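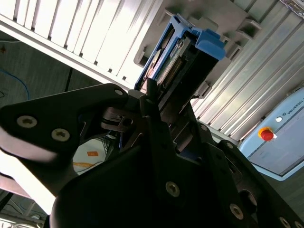 What is the best way to keep hard drives in order once you own more than a handful of them? Put each one in its own carrier, give every carrier a fixed slot, and write the slot number down somewhere other than the drive.

It sounds almost too plain, and yet I have seen it change how people feel about their own work. I spent two happy days in December with Delia Roman, who looks after the film and sound collection at Dirness, and I came home wanting to label everything in my house (my spice shelf has never looked better!).

Dirness holds 3,744 hours of home movies, dance recitals, harbor footage and local radio, nearly all of it now stored as files. When Roman arrived, those files lived on loose drives in desk drawers, shoeboxes and, in one memorable case, a bread tin. Finding a single recital could eat up an afternoon.

"I knew the material was wonderful," she told me. "I just couldn't get to it."

What she wanted was something closer to a library shelf, and that is where the carrier comes in. If you have never handled one, it is a lovely bit of everyday design. The drive sits inside a frame, the frame slides into a bay, and a latch at the end keeps it put. To take it out you release the latch and draw the whole thing toward you in a straight line. No cables to fumble with, no bare circuit board under your thumb. Color helps more than I expected, too. A bright blue frame against a gray metal rack is easy to spot from across a room, and Roman now uses blue for working copies and plain gray for the ones that stay put.

The habit takes a little practice. Roman has a few rules she repeats to anyone who comes to help:

Hold the drive by its carrier and keep your fingers off the gold contacts.

Let a drive stop spinning before you pull it all the way out. She counts to 10 under her breath, and after an hour so did I.

Slide it in level. If it resists, back it out and start again.

Close the latch last, once the carrier is all the way home.

Labels get their own table. Her first set was handwritten and very pretty, and by spring half of them were smudged. The new ones are small, white and printed, with a slot number and a short code, and the full story of each drive goes into a paper ledger. There are 337 entries so far. I read several pages of it standing up with my coat on, and it is terrific: boat launches, a goat at a wedding, somebody's entire seventh-grade trumpet career.

Saimi Lindqvist came in on my second day to look for her grandmother's choir. Roman ran a finger down the ledger, walked to the rack, and had the right drive in her hand before Lindqvist had finished unbuttoning her jacket. We watched the whole concert, including the tuning up. Lindqvist sang the alto part quietly through the second half and asked to hear the last song again, so we played it again.

Roman still has 600 tapes waiting to be copied, and she has already set aside the next row of bays for them.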